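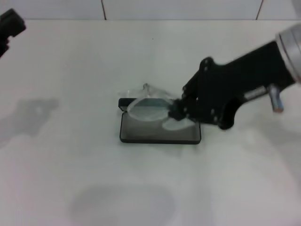
Section 3: Changing the Delivery Address on an Order

Good news: you can change the address on a Flalton order right up until it gets a shipping label, and it only takes a minute!

Before you start, have your order number handy. It's in the subject line of your confirmation email.

1. Sign in and open My Orders.
2. Find the order and check its status. If it says Received or Packing, go on to step 3. If it says Labeled, skip to the note on redirects.
3. Select Edit Address.
4. Type the new address. Put apartment and suite numbers on the second line - the Nornitz label printer drops anything past the end of line one.
5. Select Check Address. If a suggested version pops up and it looks right, go ahead and use it.
6. Select Save. You'll get a fresh confirmation email with the new address in it.

Note: Redirects. Once an order is labeled, you can still send it to any of our 104 Kashindye pickup counters, which is a great choice if you're away a lot. Select Redirect, pick a counter, and bring a photo ID when you collect.

Caution: Don't cancel and reorder just to fix an address. Sale prices and gift codes don't carry over to the new order.

Caution: Orders over $1,605 need a signature, and changing the address doesn't remove that. Make sure someone can sign at the new place.

7. Ordered more than one item? Open each shipment and repeat steps 3 to 6, as every box has its own address.

Page updated 11/02/2019 by Mutua Nyanda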